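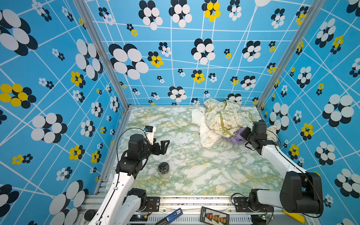 raccords-papier-peint

Relevé des raccords et des métrages annoncés par les fabricants de papier peint à motifs. Fichiers CSV, encodage UTF-8, séparateur point-virgule.

Dernière mise à jour : 2019-12-23

Pourquoi ce jeu de données

Toutes les fiches produit indiquent une hauteur de raccord. Tous les calculateurs en ligne s'en servent pour annoncer un nombre de rouleaux. Entre les deux, il y a une multiplication que le client ne voit pas, des arrondis dont l'ordre change selon le site, et parfois une marge de sécurité que rien ne documente. Nous voulions savoir si le chiffre affiché en bas de page avait un rapport avec la surface à couvrir. Pour les unis, oui. Pour les grands motifs, nous restons réservés.

Le relevé a commencé en avril, avec les catalogues d'Emberg et de Tunstall. Zastidance et Ulotbridge ont été ajoutés ensuite, sans que la méthode soit tout à fait la même (voir Limites).

Contenu

references.csv : 404 lignes, une par référence. Un même dessin décliné en plusieurs coloris occupe plusieurs lignes, ce qui gonfle le total. Ne pas citer ce nombre comme un nombre de motifs.

mesures.csv : les 35 références pour lesquelles nous avons déroulé un rouleau et mesuré le raccord nous-mêmes.

calculateurs.csv : les résultats rendus par les calculateurs des 4 marques pour une pièce type, avec et sans ouvertures.

notes.txt : remarques de saisie, en vrac. À lire avant d'ouvrir un ticket.

Champs de references.csv

ref_id : identifiant interne, sans signification. Ne correspond pas à la référence commerciale.

marque : telle qu'elle figure sur l'étiquette.

largeur_cm : largeur du lé annoncée. Tunstall donne parfois la largeur avant émargeage sans le préciser.

longueur_m : longueur du rouleau annoncée.

raccord_cm : hauteur du motif. Vide si la fiche ne dit rien. Zéro signifie que la fiche indique explicitement un raccord libre. Les deux cas sont différents, merci de ne pas remplacer les vides par des zéros.

type_raccord : libre, droit, sauté, inversé, inconnu.

support : intissé, vinyle, papier, inconnu. Nous recopions le terme du fabricant. « Vinyle » recouvre visiblement plusieurs choses.

fond : couleur dominante, saisie à l'œil. Champ peu fiable, conservé parce qu'il avait été demandé. La frontière entre bleu ciel et turquoise dépend de la personne qui saisit et de l'heure à laquelle elle le fait.

motif : géométrique, végétal, floral, rayure, autre. Les fleurs stylisées faites d'ovales ont posé problème jusqu'au bout ; elles sont classées en floral, à tort ou à raison.

source : fiche web, catalogue imprimé ou étiquette.

Ce que les données montrent, et ce qu'elles ne montrent pas

Sur 63 références, la fiche web et l'étiquette du rouleau ne donnent pas le même raccord. Certains écarts ressemblent à des arrondis. D'autres non. Nous n'avons pas d'explication à proposer et nous nous méfions de celles qu'on nous a soufflées, en particulier l'idée qu'un raccord sous-estimé serait une manœuvre commerciale. Un raccord sous-estimé fait acheter trop peu de rouleaux, puis oblige à en racheter dans un autre bain, ce dont le vendeur n'a pas grand-chose à tirer.

Le type « sauté » est le moins bien renseigné. Chez Ulotbridge, le symbole imprimé sur l'étiquette contredit régulièrement le texte juste en dessous. Dans ce cas nous suivons le symbole, choix discutable.

Rien ici ne permet de dire qu'une marque est meilleure qu'une autre. Le jeu a déjà été utilisé pour un classement ; nous ne l'avons pas validé et nous ne le trouvons pas sérieux.

Limites

L'échantillon n'est pas aléatoire. Nous avons pris ce qui était disponible en magasin ou en ligne au moment du relevé, avec un net penchant pour les grands motifs.

Les mesures ont été faites au mètre ruban, sur du papier sec. Après encollage, certains supports s'allongent. Aucune correction n'est appliquée.

Pour Zastidance, les longueurs viennent uniquement du catalogue imprimé. Le site n'a pas été consulté.

Les calculateurs changent sans prévenir. Les valeurs de calculateurs.csv ne sont probablement plus reproductibles.

Aucun prix. Les demandes en ce sens seront refermées.

Utilisation déconseillée

Commander des rouleaux. Prenez la hauteur du mur, ajoutez la coupe, arrondissez au raccord supérieur mesuré sur le rouleau que vous avez en main, et comptez les lés. C'est moins confortable qu'un calculateur, et on voit au moins d'où vient l'erreur.

Entraîner un modèle qui « devine » le raccord à partir de la marque. On nous l'a proposé. Les valeurs manquantes ne sont pas réparties au hasard et le résultat serait faux avec beaucoup d'assurance.

Corrections

Signalez la référence, la source et la valeur lue. Une photo de l'étiquette aide, à condition que le numéro de bain soit lisible. Les messages du type « chez moi ça tombait juste » ne donnent lieu à aucune modification.

Licence

Réutilisation libre avec mention de la source. Les noms de marques appartiennent à leurs détenteurs. Les dessins ne sont pas reproduits dans les fichiers.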